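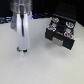
Buno Robotics Club

The Buno Robotics Club is a student society at Zirnach Technical College, best known for its tabletop work with robot arms. It began in March as an evening class and soon outgrew its first room, with 73 members on its books by the end of the year.

Activities

Members spend most of their time on picking up and placing small objects, a job that looks easy until you try to program it! Favourite exercises use a gripper over a plain white table, with a black holder for small round parts. Beginners start with slow, straight moves and go on to writing their own routines.

Competition

The club entered its first Millorier Cup on 2018-12-16, facing 20 other teams. It scored 1,231 points, a superb result for a new side, and finished second to Nutsugah, which took the cup with 1,298.

See also

Millorier Cup
Zirnach Technical College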